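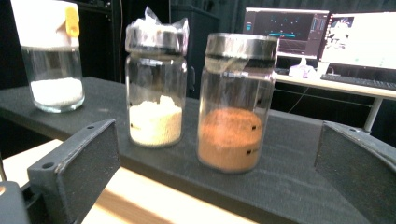 Kikivier Air will move its Urklow to Staniforth service from three flights a week to daily at the start of the summer timetable in May. The change affects catering as well as crewing, as the galley at Urklow will now be stocked for every departure. Dry goods such as sugar and milk powder will be drawn from a central store under the revised loading sheet. Glass jars, including any with a metal screw lid, remain for ground use only and must not be loaded. The aircraft is a twin turboprop, and the block time is unchanged.

Fares and seat release

Seats for the daily service went on sale on 2019-10-13. The lowest one-way fare is 2997, in local currency, with one cabin bag included. Each departure holds back 14 seats for passengers connecting from Gomness. Any not taken up are released to general sale the evening before travel. Group bookings already held on the old timetable keep their original fare if the new departure is on the same date.

Staff travel on the route stays on standby only. Requests go through the usual form, and a listing does not guarantee a seat.
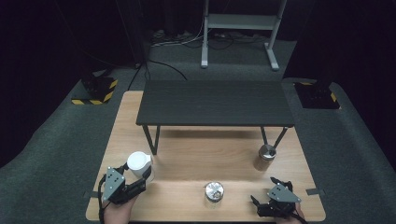

Ground handling at Staniforth

The evening arrival will use the north stand, with baggage delivered to belt 3. Turnaround is planned without refuelling unless the captain asks for it. Sheila Mellor, route planning, has issued the stand plan as notice 166, and station managers should replace the earlier copy. Comments on the draft winter slots should reach her office before the crew rosters are published.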